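# Notes from the sideline: why I've changed my mind about the old bloke at number ten

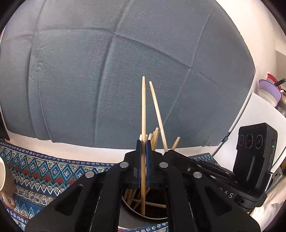
*Costel Bogdan*

I've been going to watch Kurkora play rugby for longer than I'd like to admit, and I've been wrong about them for most of it. I was wrong about the new clubrooms (I said they'd never fill them), wrong about moving the kick-off to 2.30, and wrong in these very pages last season about Văduva. Some of you have been kind enough to remind me of that at the canteen, at the servo and once through the window of my own car.

So let's get it out of the way. Last year I wrote that it was time for him to hang up the boots. I said a side with young backs like ours should give the ten jumper to someone who could still chase a ball down the touchline. I said it politely, I thought! My wife read it again last week and says it wasn't polite at all.

Well, he stayed. He played every match but two, he kicked the penalty at Rorberg in the sort of wind that takes your hat off, and after we got home that night I sat in the driveway for a bit and thought, right, you'll have to write something.

## That afternoon at Rorberg

If you've never been to the Rorberg ground, it sits up on the ridge with no trees on the western side and a grandstand that faces the wrong way. They had 1,113 through the gate, which the fellow on the microphone read out three times, so I'm confident of the number. A good 50 of those were ours, off the bus, in scarves, and we made a decent racket for the first twenty minutes and then went very quiet.

We were awful. Dropped ball, dropped ball, penalty, lineout not straight. Rorberg scored out wide from a move that my under-tens would have read, and then scored again from exactly the same move on the other side. At half-time it was 17–3 and the bloke beside me had already started eating the sandwiches he'd packed for the trip home.

What I noticed in the second half, and I only noticed because there was nothing else to cheer, was how little Văduva was running. He'd shuffle three steps to his left before the ball came out, and that was it. But the three steps were always to the right spot, if you follow me. Rorberg had a big flanker who'd been flattening people all day and he never once got to our ten. He was always arriving at the place where Văduva had just been.

And the kicking! He put one up behind their winger, then another, then a third to the same winger, and you could see the poor kid's shoulders go. The fourth one he dropped. We scored from the scrum. Then we scored again off a charge-down that had more luck in it than I'd care to defend, and with the clock nearly gone it was 17–15 and we had a penalty out near the touchline, forty-odd metres, straight into the breeze.

I would've kicked for the corner. I said so, loudly. I had my hands cupped round my mouth and everything. He pointed at the posts, and he took his time about it, and the Rorberg crowd let him know what they thought, and he hit it so low that I reckoned it was going into the hoardings. It crept over. 18–17. I've watched it since on my neighbour's phone and it still looks short to me.

## What he does for the young ones

The bit I got most wrong in last year's piece was the idea that he was keeping someone else out of the side. I had this picture in my head of a queue of talented kids sitting behind him getting splinters. But I went down to training a few times over winter (partly to see for myself, partly to get out of painting the hallway) and what I saw was Văduva spending half of every session with the two lads who want his job.

He doesn't shout. He'd stop a drill, walk over, ask the kid what he'd seen, and then wait for the answer. A long wait sometimes. One of them told him he hadn't seen anything, he'd just passed it because it was there, and Văduva said fair enough, have another go and look up first. That was the whole lesson, and they ran it again until the lights went off.

You saw the result in the home game against Costance, when he sat out with his calf and young Tiernan started. Tiernan had a shocker of a first ten minutes, missed touch twice, and I braced myself. Then he settled. He started doing the three steps. Same shuffle, same side, hands out early! I turned around to say something and the woman behind me said it before I could: "He's doing the old fella."

We lost that one, by four, and I didn't mind a bit. Okay, I minded a bit.

## The legs, though

I'm not going to pretend he's what he was. There was a breakaway in the last home match where he had clear grass in front of him and he got run down by a prop. A prop! Even Văduva was laughing by the time he got up. And his tackling has gone from brave to what I'd call well organised, meaning he makes sure one of the back row is standing next to him.

There's a fair argument that other clubs will work this out. If you send your biggest runner down his channel ten times instead of four, you'll get something out of it sooner or later. Costance had a crack at that early in the season and did quite well from it. I'd like to see us with a plan for those days, and I don't think "leave him on and hope" is much of one. Take him off at sixty minutes, bring Tiernan on against tired legs, and let him finish the job. We did it twice this year and won both.

The coach and I had a yarn about this outside the change rooms and he was very patient with me. He said he'd think about it. He's been saying that to me for six seasons.

## The points thing

Several of you have asked, so yes, I've been through the old programmes. By my reckoning Văduva finished the season on 271 points for the club in league matches since he came back from his knee, and that doesn't count the pre-season friendlies or the cup tie that got abandoned for fog. If you've got a different figure, come and find me and bring your programmes. I'll bring mine. We can spread them out on the bar.

I did have somebody tell me he'd passed 2,000 all up, counting juniors and everything he's ever played in, and I'd love that to be true, but I can't find a scrap of paper that supports it. Junior records were kept in an exercise book and the exercise book went missing when the old shed came down. If it's in your garage, please have a look.

## Next season

He hasn't said yes yet. I asked him straight out at the presentation night, while he was trying to get a plate of dessert, and he said he'd see how he felt in December when pre-season starts and the hill runs come round again. I've seen those hill runs. I'd be retired by the second lamp post.

My guess is he'll go again. I think he'll start fewer matches, and grumble about it, and then come off the bench in some muddy mess at an away ground and kick us out of trouble, and I'll be behind the posts telling everyone to go for the corner.

If he doesn't, then I hope the club finds a way to keep him around on training nights. The kids listen to him, and there's not much we could pay for that would be half as good. I've put that in writing now so somebody can clip it out and show it to me later if I change my mind.

A couple of small things before I go. The bus for the pre-season trip will leave from the clubrooms again and not from the pub, after what happened last time. Anyone wanting a seat should put their name on the sheet by the canteen door, and please write it so it can be read, as we had a "Grbl" on the list for Rorberg and I still don't know who that was. The supporters' scarves are back in stock in the navy. The hooped ones won't be in until after the break.

And to the gentleman who leaned in my car window in the car park: you were right about Văduva. You're still wrong about the scrum.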